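# Chapter 7

# Clothes on the Table: Sorting, Smoothing and Folding

*Household Work: A First Course*, second edition
Text last checked 27 Nov 2009

**Words to know in this chapter:** grain, hem, waistband, armhole, nap, set crease, stack, working edge

Chapter 6 ended with the wash dry and off the line. Most households stop paying attention at that point. The clothes go into a heap on a bed or the back of a chair, and they stay there until someone needs a shirt. By then the creases have set, and the shirt has to be ironed or worn as it is.

This chapter covers the work between the line and the drawer. It is done on a table, it needs no tools, and most of it can be learned in one afternoon. Ironing is left for Chapter 8. A garment that has been laid out and folded while it is still relaxed often needs no ironing, and students who do the work in this chapter well will find the next one shorter.

## What you will learn

When you have finished the chapter you should be able to:

- clear and check a table before clothes are put on it
- sort a mixed pile by the way each piece folds
- find the working edge of a garment and lift it square
- smooth knit, woven and brushed cloth without stretching it
- fold a sleeveless top, a pair of shorts and a pair of socks to a set width

## 7.1 The table

Any flat table will do if it is wider than the widest piece you plan to fold. A kitchen table is the usual choice. Wipe it first and let it dry. Crumbs and grease move from table to cloth very easily, and a pale top hides them better than you would think.

Things that live on the table can stay there if they are pushed to the back. The front two thirds should be free. Cooking equipment needs more care than a box or a plant does. Switch it off, unplug it, let it cool, and keep it well away from cloth. If you have any doubt, move it to another surface. Cloth that has been smoothed out covers far more of a table than the same cloth in a heap, and a loose corner can reach a pan that looked a safe distance off.

Where two tables are pushed together, look for the seam. Fold on one side of it or the other when you can. A crease made across a seam will wander, and thin cloth can catch in the gap.

Light matters too. Side light from a window shows wrinkles as small shadows, and you can see where your hands need to go. With the light straight overhead the same cloth can look flat when it is not.

## 7.2 Sorting the pile

In Chapter 5 you sorted by color and by fiber. That sort was for the water. This one is for the fold, so the groups are different.

| Group | What goes in it | Where it starts |
|---|---|---|
| Tops | Shirts, tank tops, vests, sweaters | Shoulder or top edge |
| Bottoms | Shorts, trousers, skirts | Waistband |
| Pairs | Socks, gloves | Toe or fingertip |
| Flats | Towels, pillowcases, napkins | Any corner |

Work on one group at a time. Leave the others at the sides of the table, within reach but out of the working space. Pairs go nearest the front edge, where small pieces are less likely to be lost under large ones.

It is hard to tell what a crumpled piece is. Shorts bunched up on a table may look like a sweater, and a folded hem may look like a cuff. Do not guess. Pick up the piece by whatever edge you can find, let it hang, and turn it until you see a waistband, a neck or an armhole. This takes a few seconds and saves folding the piece twice.

## 7.3 Finding the working edge

The **working edge** is the edge you hold when you lift a garment to lay it out. It should be the straightest and strongest edge the garment has. On shorts it is the waistband. On a shirt it is the line of the shoulders. On a sleeveless top it is again the shoulders, although the piece is so simple in shape that it can be laid out from the hem if the shoulders are hard to find.

Hold the working edge at its two ends. If your hands are too close together the middle will be smooth and the sides will fall in. If only one corner is held, the cloth twists and has to be started over.

**To lay out a garment:**

1. Find the working edge and take one end in each hand.
2. Lift until the far edge clears the table.
3. Move your hands apart until the edge is just taut. Do not pull.
4. Lower the far edge first, toward the front or the back, whichever gives you more room.
5. Bring your hands down slowly so that the cloth meets the table a little at a time.
6. Let go of both ends together.

Step 3 is where beginners go wrong. A knit edge will give as far as you ask it to, and after a few weeks of hard pulling it does not come back. Some bunching between the hands is normal and can be smoothed once the piece is down.

## 7.4 Smoothing

Use the flat of the hand. Start at the middle and push outward to the side seams, then down to the hem. Fingertips leave tracks in soft cloth.

Brushed cloth, such as fleece or the inside of a sweatshirt, has a **nap**. Stroke it one way and it lies down; stroke it the other way and it stands up and looks darker or lighter. Smooth it with the nap. Gathered elastic will never lie fully flat, and you should not try to make it. Line up the two ends of the waistband and leave the gathers alone.

While you smooth, look. A mark near the neck or the chest is much easier to see on a flat garment than on a hanging one. A marked piece goes back to the wash before it is folded — heat and time both make a stain harder to lift. Loose threads and open seams go to the mending basket (Chapter 9).

## 7.5 From the Premholm notebooks

Eleri Maddocks ran the linen room at Premholm and kept notes on the work there. In January she wrote down the contents of one store: 483 pieces on the shelves, of which 94 had to be taken down and folded again. She put most of this down to width. The pieces had been folded neatly, but by different people and to different sizes, and the stacks leaned until they fell.

Her answer was a strip of card cut to the width of the shelf space and kept on the folding table. Every piece was folded to the card. Rocío Cabrera, who took over the room from her, kept the card and added a second one for small pieces. You will make your own in Activity 3.

## Before you read on

Look at the clothes in the photographs and name the group from the table in 7.2 to which each belongs. Then decide where you would take hold of the red garment in the second photograph, and compare your answer with the third. 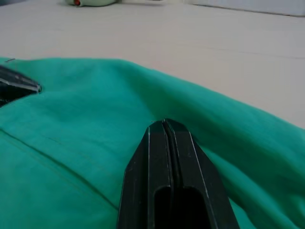
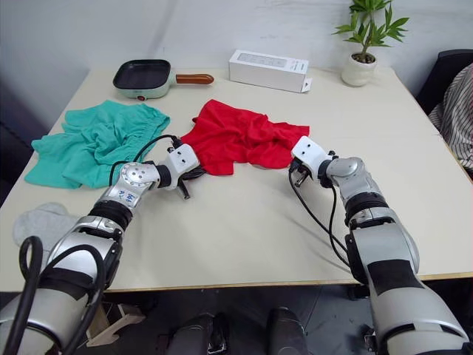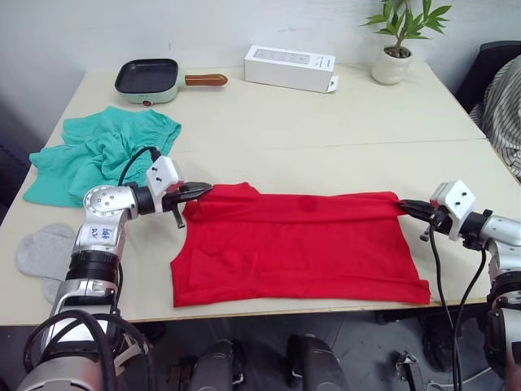
— Cadi Hopkin

## Activity 1: Laying out

Work with a partner. You will need a sleeveless top, a pair of shorts with an elastic waist, and a pair of socks, all clean and dry. Crumple each piece before you begin.

Lay out the top by the steps in 7.3 while your partner watches the far edge and tells you whether it came down straight. Change places. Do the same with the shorts. Write down which piece was harder to start and which was harder to smooth; they are often not the same one.

Keep the pieces flat on the table for Activity 2, which follows section 7.6.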